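**Recipe blog author on leave, newsletter went quiet — how do I tell subscribers?**

Sumaiya Rathnayake

Hi all. Quick one, kind of urgent. I do the behind-the-scenes stuff for a small food blog (my aunt's, she writes, I fix plugins). She's stepped away for a while, family health thing, don't want to go into it. Last post was in July. List is 1353 people and I'm getting emails. Mostly sweet. A few cranky ones about the missing meal plan, which people do pay for through Fundlow, so fair enough I guess.

What I need to know:

- do I write to everybody as me, or draft something in her name and get her to ok it
- pause the paid plan or leave it running and make it up to them later
- there are 5 finished recipes sitting in drafts. Post them? She said "do what you think" and that's all I'm going to get out of her

Also the site runs on Kulance and the scheduled posts thing has been flaky. Last time it sent the same lentil soup twice in one morning. So whatever I do has to be simple.

Draft so far: "Hi, this is Sumaiya, I look after the website. The kitchen is quiet for now." Then I get stuck. Every version after that sounds like somebody died. Nobody did.
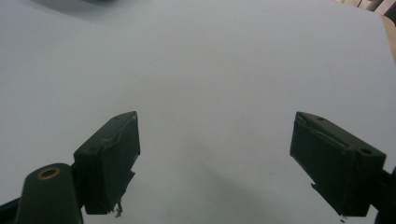
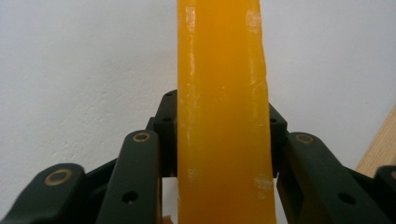 I'd like to get something out before 9 am tomorrow if I can, becuase that's when her regular email used to land and people look for it. Thanks in advance, sorry for the rush.

---

Anjana Saha

Been through this with a baking newsletter. Write as yourself. Always. Readers can tell when it isn't her, and the ones who have been around for years will be hurt if they figure it out later.

Keep it short. Who you are, she's taking time off for family, no return date, she's thankful for them. Done. Don't explain more than she would. If you put "difficult time" in there you will get 168 replies asking what happened, ask me how I know. "Time with family" gets fewer.

Paid people — pause it today. Before the email goes out, not after. Separate note to them with one line on what happens to the money. When we did ours I offered refunds for the month that got missed and only a handful took it. The rest just wanted to be told.

Drafts: post them, but slowly, one every couple weeks, and put a line at the top saying she wrote it before her break. Otherwise someone asks a question in the comments about swapping buttermilk and waits for her to anwser.

For your stuck draft, try: "My aunt is spending some time with her family and won't be posting for now. She's fine with me telling you that and she misses you." Check with her on the misses you part obviously.

Oh and turn comment notifications off on her phone. I forgot that one. She was getting pinged at midnight about muffin tins.

---

Prasanna Sivakumar

just send the drafts under her name, no one reads the from line

---

Mpho Zwane

Please don't do that last one. Agree with Anjana on nearly all of it.

Only thing I'd add, Kulance side. The double send is usually the schedule and the feed both firing. Settings, then Delivery, switch off "send on publish" and leave the manual send on. Then send a test to yourself and one other person. Over 123 people on our list got a blank email once since I skipped the test. Not a fun afternoon.

I'd also pin the same message on the home page so search visitors see it, and set an auto reply on the contact form. Two sentences is plenty. You can't answer all of them by hand and you shouldn't try.

9 am is doable but if the paid pause isn't sorted by then, wait a day.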